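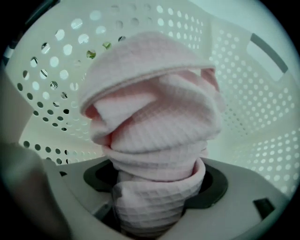 What is call and response?

Ever been in a crowd where one person shouts something and everybody shouts back? Then you already know call and response. One voice calls, other voices answer. Musicians have been doing it for hundreds of years, in lots of countries, and it still works.

The call can be sung. Or clapped, or drummed, or played on a trumpet. Same with the answer. A singer can call and a guitar can answer. Two drums can do it with no singing at all.

Two ways to answer

Copy answer. You sing back the exact same thing. Leader goes "Hey, hey, rise up!" and you go "Hey, hey, rise up!" Easy. Good for learning a new song fast.

Different answer. The leader's line changes every time, but yours stays the same. So the leader might sing "Who let the goat out?" and everyone sings "Not me!" Then "Who ate the mangoes?" and everyone sings "Not me!" The leader has to remember a lot of words. You only have to remember two.

Where does it come from?

Many places. It is a big part of music in West Africa, where a lead singer or lead drummer sends out a line and the group sends one back. People sang that way while farming, rowing, cooking, at weddings, at funerals. When Africans were taken across the ocean and enslaved, they kept their ways of singing. You can hear call and response in work songs and church songs, and later in blues, gospel, jazz, soul and hip-hop.

Sailors had it too. Their work songs are called shanties. One man sang a line, then the whole crew sang the next bit and pulled the rope on the strong beats. Everybody pulling at once = a lot more pull.

Why it helps when you work

Singing keeps people in time. If ten people dig or pull or pound grain together, the song tells them when to move. It makes a boring job go by quicker too. Try it with chores.
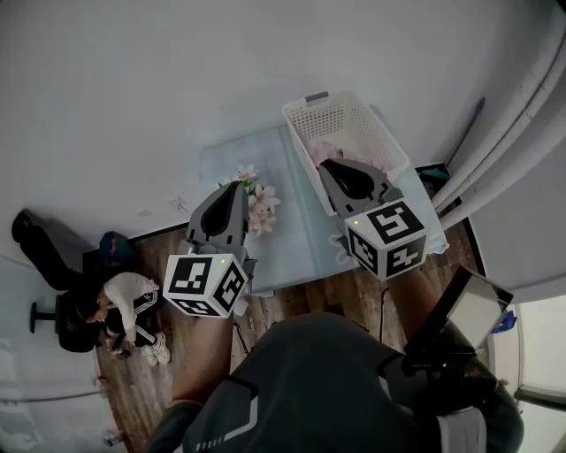 And you don't need a good voice for it, or any instrument. Pick a short line, say it in rhythm, get someone to answer. If there is only one of you, call in a high voice and answer in a low one. Sounds silly. Works fine.

How a band uses it

Listen to a big dance band with horns. The trumpets play a short tune – bap ba-daa – and the saxophones play something back. That is call and response with no words. Blues singers do it alone: sing a line, then let the guitar "talk" in the gap. The gap is important! If the caller never stops, there's no room for an answer.

At concerts the singer may point the microphone at the crowd. That means your turn.

Our music teacher Hedvika Ďurica runs a singing club in Skavville and she starts every Tuesday with a call. No hello, no sit down please. She just sings and waits. There are 29 kids and it takes them maybe one line to catch on. Then the room is very loud. She says the hardest part for new leaders is the waiting, they rush in and step on the anwser.

Make your own

1. Choose a beat. Clap slow and steady, four claps, over and over.

2. Make a call that fits in four claps. Keep it short. "What's for dinner?" fits.

3. Make an answer that fits in the next four claps. "Rice and beans!" fits if you stretch it a bit.

4. Practice both parts until you don't have to think.

5. Get a friend, or six. You call, they answer. Change your call each time but leave their answer alone.

6. Swap leaders.

Going wrong? Slow down. Almost always it's too fast. Or the call is to long and nobody can tell where it ends – let your voice drop on the last word, so people know.

Words to know

Call: the first line, from the leader.
Response: the line that comes back.
Chorus: the group who sings the answer. Also means the part of a song that repeats, which is confusing, sorry.
Improvise: make it up as you go. Good leaders improvise a lot.
Shanty: a sailor's work song.

Listen for it

Next time there's music on in the car or a store, see if you can hear one thing asking and another thing answering. Backup singers are a good place to start. Also hand clapping games at recess, marching chants, cheers at a ball game. Write down the ones you find.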